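Setting a Tray for One: Chopsticks and Cup

Set the empty tray square to the table edge before anything goes on it. Wipe the rim as well as the base. Crumbs collect in the corners.

Chopsticks go on first. Lay them parallel to the long side, tips together at the same end, and check that neither one rolls when the tray is tilted slightly.

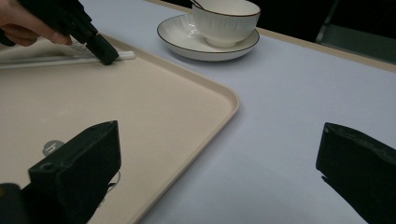
Cups are handled separately from flatware. Place the saucer first, then the cup, and fill only after both are steady. A ribbed cup on its saucer can wait on the table beyond the tray, as it does here, while the chopsticks are positioned on the beige surface. Leave a small gap between the two sticks — they are easier to pick up that way.

Add the bowl last, centered, with its near edge 11 cm from the diner's side. Carry the tray level, with both hands under the short sides.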